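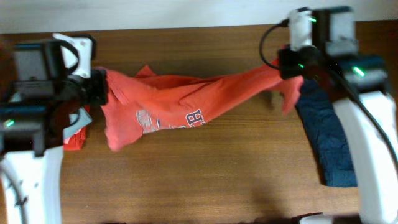 Chapter 4
Folding and Sorting Clothes

Words for this chapter: sleeve, hem, collar, crease, to smooth, to twist, to pile

A T-shirt is the first thing most of us learn to fold, and many of us never learn it well. When a shirt is pulled from both ends it turns into a long band, and the sleeves and the hem are hidden inside the twist. Before any fold can be made, the shirt must be opened again and laid flat on the table.

In Chapter 3 you sorted clothes by fabric. In this chapter you will work with one shirt at a time. The method is the one Berenice Ocampo taught for many years in her evening classes in Brurnach – she asked her students to find the shoulders first, before they touched anything else. We keep her order of work in the exercises, with small changes for left-handed students.

You will need a table with a smooth top. A wooden table is very good for this, but please check it for rough places that can catch the threads. Keep only one shirt in the middle. The other pieces can wait at the side, red with red and light blue with light blue, if you are also sorting by color.

4.1 Opening a twisted shirt

Put the shirt down and let go of both ends. Look for the collar. Take one shoulder in each hand, lift the shirt a little and shake it two times. Lay it on the table with the front side down. Now smooth it with the flat hand, from the middle to the sides. Do not press hard on a knit fabric – it will stretch, and the two sides will not meet when you fold.

If a part of the shirt was held tightly, small creases stay there. Smooth this part last.

Before you read further

Talk with a partner. Who folded the clothes in your home when you were a child? Did this person begin with the sleeves or with the hem? Write down the steps you remember and keep your notes, as you will need them for section 4.3.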